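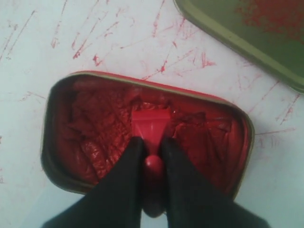 Getting more out of the solar panels you already have

By Édgar Ticona

Two summers ago we had panels put on the house in Cinville, and I spent the first few months doing what everybody does, which is staring at the app on my phone and feeling very pleased with myself. Then the first real bill came and I was a lot less pleased! We were making plenty of power at lunchtime, sending it off to the grid for pennies, and buying it back at dinner for full price. So I started changing how we run the house. The first year we bought 3,696 kilowatt-hours from the utility, and the second year it was 3,014, same panels, same family, same elderly freezer in the garage.

Move the laundry first

If you only do one thing, do this one. Our washer has a delay button I had never touched in all the years we've owned it. I load it at breakfast and set it to start at 11 in the morning. The dishwasher goes on when the washer stops, and the dryer (if I use it at all) goes on after lunch. Running them one after another matters more than I expected. Our Bultska inverter tops out at 5 kilowatts, and if the dryer, the oven and the dishwasher all go together I'm buying power in full sunshine.

Heat your water in the daytime

An electric water heater is a big, cheap battery sitting in your closet. Ours came set to reheat whenever it felt like it, so it would kick on right after the evening showers. A plain timer fixed that. Use one rated for the heater's load, and have an electrician wire it in, please, as a plug-in lamp timer will not do. I let ours heat from 10 until 3 and the tank stays hot enough for everybody's shower and the pans. Leave the thermostat where the manual says to leave it. Lukewarm tanks can grow things you don't want to breathe in.

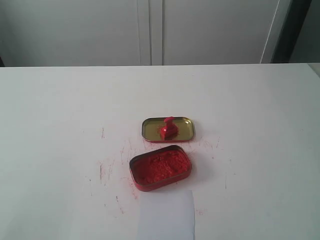

The tin with its lid off, red stamp standing in the lid.

Wash the panels, but gently

I used to go after ours with the pressure washer. Don't! It can force water past the seals and you may have trouble with your warranty afterward. A garden hose from the ground early in the morning, while the glass is still cool, takes off nearly all of the pollen and dust. For bird mess I use a soft brush on a long pole and a bucket of plain water. No dish soap, it leaves a film and the film catches more dirt. We do it in April once the oak pollen is finished, and again at the end of summer if it's been dry.

And stay off the roof. Samira Geagea two doors down pays a window cleaner to do hers when he comes for the windows, and I think she has the right idea.

Look for new shade

Trees grow. I know, but I had forgotten! Our output in the afternoons was sagging, and I blamed the inverter for weeks before I stood in the yard at 4 o'clock and saw the neighbor's maple laying a shadow right across the bottom row. One branch came off (with permission and a pie) and the afternoons came back. Check in winter too, when the sun is low and the chimney throws a much longer shadow than you'd think.

Keep a paper log next to the meter

The app is nice but it drops days whenever the Wi-Fi goes out. I write down the meter reading on the first of each month in a notebook that hangs from a nail. It takes a minute. When the utility got our credit wrong last winter I had the numbers right there and the phone call was a short one.

If you have a battery

We added a small Drastov in the garage later on. I leave a reserve in it for outages and let the rest run the house from sundown until bedtime. Keep boxes and paint cans away from it so air can move around the case, and don't hang coats on it. (My family needed telling.)

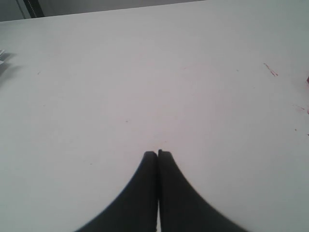 Should I run the air conditioner harder in the afternoon while the sun is paying for it?

A little, and it works best if your house holds its temperature well. I drop ours 2 degrees after lunch, close the blinds on the west side, and then set it back up before dinner. In a drafty house the cool air leaks away before evening, so do the weatherstripping first. The hardware store on Farah sells the foam kind by the roll and it's an easy job for a morning.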